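Dostau 800 Portable Projection Screen

Catalog section: Film and Media Equipment
Item type: Freestanding folding-frame screen with front and rear projection surfaces
Availability: Institutional loan and short-term rental
Issuing office: Tindport Film and Media Equipment Service

Overview

The Dostau 800 is a folding-frame projection screen intended for film screenings in rooms without a permanent screen, including school auditoriums, library halls, museum galleries and covered courtyards. It is supplied with two interchangeable surfaces. The matte white surface is used when the projector stands on the audience side. The gray translucent surface is used when the projector is placed behind the screen.

The Service holds the Dostau 800 for member institutions presenting feature films, documentaries, television retrospectives and student work. Non-members may rent it when no member reservation is pending.

What Is Included

Folding frame in black finish
Matte white front projection surface
Gray rear projection surface
Pair of support legs with cross braces
Black lower skirt and side drapes
Set of 6 stabilizing weights
Wheeled hard case for the frame
Soft bag for both surfaces
Printed assembly guide

The projector, the sound system and all cabling are requested separately. Borrowers who need a complete package should ask for the Lorerex feature set, which combines the Dostau 800 with a projector, two powered speakers and a media player.

Specifications

Seating: suitable for rooms of up to 197 seats
Frame: folding aluminum, locking hinges
Surface attachment: snap fasteners on all four sides
Image format: widescreen, with removable masking for older films
Leg height: adjustable in fixed steps
Crew required for assembly: two adults
Assembly time: 40 minutes for a trained crew
Use: indoors, or outdoors under a fixed roof

Choosing a Surface

The white surface gives even brightness across a wide seating area and is recommended for most screenings. The gray surface holds darker tones better when some light remains in the room, but viewers seated far to the side will see a dimmer picture. Rear projection also requires clear space behind the screen equal to the throw distance of the projector. Borrowers should measure the room before making a request. The Service does not exchange surfaces once a case has left the building.

Masking panels are available for films in the older, narrower format. They attach to the frame after the surface has been tensioned, and must be listed on the request form.

Assembly and Handling

The frame is to be opened flat on a clean floor and every hinge locked before a surface is attached. Snap fasteners are closed at the corners first, then at the center of each side, and then outward. The screen is raised only after both legs have been bolted on.

Surfaces must not be touched with bare hands, marked, taped or cleaned with any liquid. Dust may be removed with the soft brush kept in the lid pocket. Creases will normally fall out once the surface has been under tension for several hours, and no heat should be applied to them.

The stabilizing weights must be in place whenever the screen is upright. The screen may not be left standing overnight in a room that is open to the public.

Reservations

Requests are accepted from registered borrowers on the standard equipment form. The form must name the venue, the title of the work to be shown, the expected attendance and the person responsible for the equipment. Approval of an equipment request does not grant permission to show a film. Borrowers are responsible for obtaining public performance rights from the rights holder, and the Service may ask to see written confirmation.

Demand is heaviest in October, and requests for that month are decided in the order received. Cases are issued from the Arango Street entrance and must be returned there by 4:00 p.m. on the due date. Late returns are charged at the daily rental rate.

Loss and Damage

The borrower signs for the contents of the case at issue and again at return. Missing fasteners and minor frame scratches are recorded without charge. Torn, stained or punctured surfaces are billed at replacement cost.

Contact

Questions about the Dostau 800 or the Lorerex feature set should be addressed to Braulio Sandoval, Equipment Coordinator, at the Tindport office.

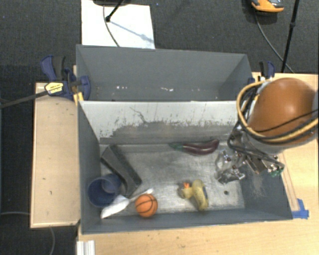

Two-compartment gray bin with toy eggplant.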